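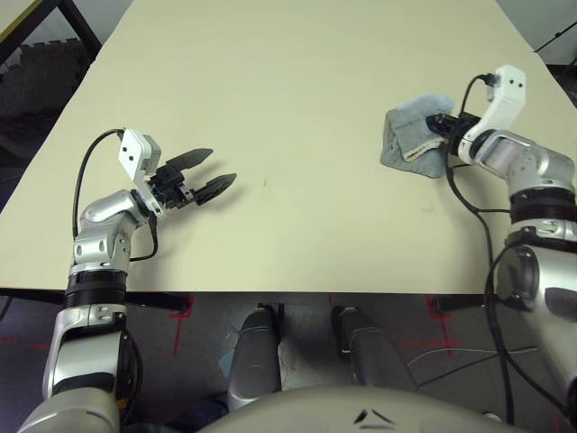 HOME & HABITS

The Long Life of a Kitchen Towel

In the town of Kirkorness, where I moved nine years ago, every kitchen has a towel that is older than the kitchen. When I rented my first apartment, the landlady left me a pot, two chairs and a folded linen cloth, very thin in the middle. I thought it was garbage and I put it under the sink. When she came to collect the February rent and saw where it was, she took it out, shook it and hung it by the stove without saying a word.

I come from a family which bought paper rolls. We used them for everything, and I never asked myself where a cloth comes from or where it goes. In Kirkorness I had to learn it like I learned the grammar.

The linen here was woven for a long time in Rilmont, on the other side of the bay. The mill closed before I arrived, but its goods are still in the drawers. People recognize them by the weight, and by a narrow border which the mill made in a slightly different width for each size. At the winter market in Vorport, an unused Rilmont towel costs 20 crowns, and a used one can cost more. This surprised me very much. The seller explained that a new linen towel does not drink. It must be washed many times before it takes the water well, and a person who buys a used one is paying for somebody else's patience.

I bought two of them, one new and one old, and I kept them side by side for a year. The seller was right. The new one pushed the water around the plate until summer. The old one dried everything, but it left small threads on the glasses, so I gave it the pans.

There is an order in these things. A towel starts with glasses. When the first thin place appears it goes down to plates, then to hands, then to the floor, and at the end to the shed, where it cleans the bicycle or wraps the pipes against the frost. My neighbors do not discuss this order, but they notice when it is broken. I once dried a wine glass with a floor cloth, a clean one, just washed, and the conversation at the table stopped.

Mending is a separate matter. In Vorport a small shop called Fashola repairs household linen, mostly hems, because the hem is what goes first. I spent an afternoon there and looked through the order book, which goes back to the opening of the shop. It holds 3,279 entries. The oldest customer is 86 and still brings the towels from her wedding. The shop advises her to stop, and she brings them again.

They taught me the basic repair, and I can pass it on. Cut away the loose threads, but do not pull them. Fold the edge twice, narrow, and press it with a hot iron before you sew. Use cotton thread in a color near to the cloth and make the stitches short at the corners. For a hole in the middle they do not use a patch, which becomes hard after washing. They darn it, over and under, with thread taken from a towel that is already finished.

My landlady's cloth is still with me. It has been on the floor level for two winters — I think she would agree with the decision — and one corner has gone completely. The next stop is the shed, but I do not have a shed yet.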